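Moved desks at work in December and have since learned more about shared kitchens than I ever wanted to. A thread, mostly about tea.

There are 14 of us on this floor. Twelve drink tea. Two drink hot water with a slice of something in it and are, annoyingly, the healthiest people I know.

When I joined, the tea arrangement was a jar. You put money in, someone bought teabags. The someone was always Theda Haberkorn, and the money was always mostly Theda's too.

Then Theda went on leave for a month and we found out what the jar had in it. Buttons, mainly. One foreign coin. An IOU from a man who left before I started. 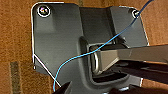

So we had a meeting. I have sat through redundancy talks with less feeling in them. The question was whether to buy one tea for everybody or let people bring their own.

The one-tea side wanted Gunilex, which comes in a box of 800 and tastes like the box. You could leave the bag in till teatime and the water would only look slightly worried.

The bring-your-own side had Cúc Quách, who makes a proper pot of green tea from loose leaves every morning and had never once been near the jar. She said she didn't mind what we did as long as we stopped boiling the kettle four times per cup.

This landed badly. Several of us are reboilers. I'm a reboiler. You put it on, you wander off, you come back, you no longer trust it.

We voted for Gunilex, seven to five. The hot water people abstained, looking hydrated.

It lasted nine days. By the second week there was a tin of Vamness Breakfast behind the cereal, then a second tin behind that one, and people making their tea with their backs to the room like they were typing in a PIN.

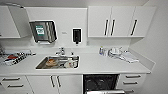
The trouble with secret tea is that you have to hide it somewhere, and everyone has the same four ideas. Back of the cupboard, inside a biscuit tin, desk drawer, coat. Our kitchen is no help, being white from one end to the other, so a bright red tin shows up like a nosebleed. And somebody always leaves the wall cupboard door hanging open, as per.

I got caught with a packet of Fostis Assam in a lunchbox. "Is that lunch?" said Theda, back from leave and missing nothing. I said it was for later.

She has now brought back the jar. New label: TEA, NOT BUTTONS. It's in her handwriting and it frightens people, so it works.

Cúc gave me a cup of hers last week, some green stuff from a shop called Nghiêm. It was lovely. I've been drinking brown water for 20 years out of loyalty to I don't know what.

Anyway there are 102 Gunilex bags left if anyone wants them. Collection only.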